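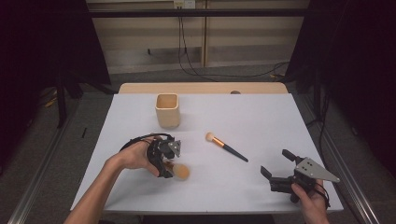

A brush with a rounded, cream-coloured head, held in the left-hand gripper over white paper.

Home | Our Work | Families | Reports | Contact

Plunden Service Families Project: progress report to the Ernholm Fund
March 31, 2025
By Yao-tsung Tang

Since my last report we have moved from collecting names to meeting the people who still say them at home, and I have enjoyed this stretch of the work more than any other. There's a lot to tell you, so I've kept the money to the end and started with the families.

You'll remember that the grant was given for three things: to build a full record of people from the Plunden district who died while serving in the armed forces, to help their relatives find and visit the graves, and to put right the missing and misspelt names on the town memorial. All three are now under way. The record is well ahead of where I thought we'd be, the visits are on time, and the memorial is behind (more on that below).

The record

We now have 483 people on the register. Each one has a page of their own with name, rank or trade, unit, home address where we know it, date of death and place of burial or commemoration. When we began, the memorial and the church roll were all we had, and the two didn't agree with each other even on the spelling of common surnames.

The big change came from the parish magazines. A complete run turned up in the back office of the old school, and from it we've been able to fill in jobs, brothers and sisters, and in many cases the words of the notice the family put in at the time. One lad had been written down by the army as a labourer and turns out in the magazine to have been the church organist's deputy, with a note about how badly he played at Easter. His great-niece laughed and cried over that on the phone and has since sent us two of his letters.

It's slow work to check. We don't put a page up until two separate sources agree, and if they don't, the page says so. I know you asked in August whether we could speed this up by publishing first and correcting later. I did think hard about it, and I'd still like to keep to the slower way. A wrong burial place can send somebody's daughter to the wrong country. We had one case this winter where a family had been told for decades that their uncle was lost at sea, and he is buried in a small cemetery on land, in a marked grave, with his right name on it.

More recent losses

I'd been nervous about this part. The older names come with a certain distance, but a good few people in the district have lost a son, a daughter, a husband or a wife within living memory, and it isn't our place to put anyone on a public page without their say. So we wrote to those we could reach and offered three choices: a full page, a name only, or nothing at all. We asked people to take as long as they liked.

Most chose the full page, and several came in to write it with us. Those afternoons have been the best part of the job! People bring carrier bags full of things. We sit down with tea, go through it all, and scan what they'd like scanned, and nothing leaves the room unless it goes home with them. Some of the writing is very plain and very good. One mother gave her son's page over almost wholly to his dog. 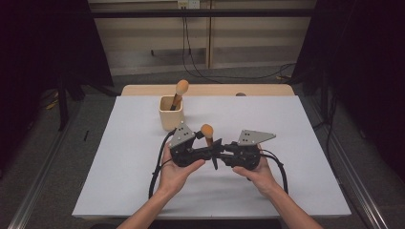 We've learnt to leave long gaps between appointments. At first I booked them back to back, and it was a mistake, as people don't want to be looking at the clock while they talk about a funeral. We now see one family in a morning and one in an afternoon. It has meant a waiting list, and I'd ask you to bear that in mind when you look at the monthly numbers, which will seem low for January.

There is one thing relatives raise again and again that I hadn't expected. They want to know what happened between the death and the burial: who was with the coffin, who travelled home with it, who carried it. For older cases there is rarely an answer. For recent ones there often is, and with the family's permission we've written to former comrades to ask. The replies have been generous, and two of them ran to many pages. I'd like to make this a proper part of the project in the second year.

Visits to graves

The first visit went ahead as planned, with 20 relatives on the coach. Broline gave us the coach at a reduced rate and a driver who was patience itself on the narrow roads near the second cemetery. We visited three sites over four days. Everyone had a named grave or a panel to go to, and each family had time alone there before the rest of us came up.

What I would do differently:

Shorter days. The second day was too long for the older members of the party, and supper was very late.

A better plan for wet ground. We need firm mats for the wheelchair, and I have now bought a pair.

Papers sent out sooner. Two families only got their maps the night before we left, and that was my fault.

On the good side, people who had lived streets apart for years without meeting came home as friends, and a group of them now has lunch together once a month. They've asked to help with the next trip and I've said yes very gladly. There are 30 places on that one and they are all spoken for. I have started a list for the one after it.

Costs per person were a little below budget on travel and over on food. I'd rather not trim the food.

The memorial

Now for the part that's late. The stone needs cleaning before any new lettering can be cut, and the cleaning can't be done in frost. Andrade, the masons, came to look in December, tried a patch on the rear face and advised us to wait for milder weather. I was impatient, but the test patch shows they were right to be careful: the stone is softer on the north side than it looks.

In the meantime the list of corrections has been agreed with the council. It covers the missing names, the misspellings and one man who is on there twice under two forms of his surname. The order of the new names caused some debate. The older panels go by rank and many families would like the new one to go by alphabet. We held an open evening, heard people out, and the alphabet it is. I was pleased with how kindly that evening went, given how strongly some in the room felt.

Cleaning should begin as soon as the nights are warmer and lettering will follow straight on. I'm hoping for a rededication in the autumn and would love to see someone from the Fund there. The cadets have already asked if they can form the guard, and the brass band is rehearsing.

Schools

This wasn't in the original bid, but it has grown up on its own and I think you'll like it. The upper juniors each took one name from the register and wrote to that person, telling them what the street looks like now. We have 100 of these letters so far. Several ask whether the soldier liked his dinners. With the schools' agreement we plan to show a selection in the library alongside the family pages, and a few relatives have asked for copies to keep.

Money

Spending is within the grant overall. We have underspent on the memorial, for the reason given, and I'd like your agreement to carry that sum into next year, still set aside for the stone. Scanning has cost more than planned as so many people have come forward, and I've covered it from the printing line. The full accounts are attached separately.

What I'd ask of you

Please could you let me know on two points: the carry-over, and whether you're content for us to write to former comrades as a regular part of the work. If yes to the second, I'll send a short note on how we'd handle privacy and what we'd do if a letter contained something painful that the family didn't know. We have talked this through with relatives already and their advice has shaped the draft.

I'm in the office most mornings and always glad to have visitors. If you do come, leave time to read some of the pages on the wall, and ask to see the organist's deputy.

Yao-tsung Tang
Project lead

Contact us | © Plunden Service Families Project | Back to top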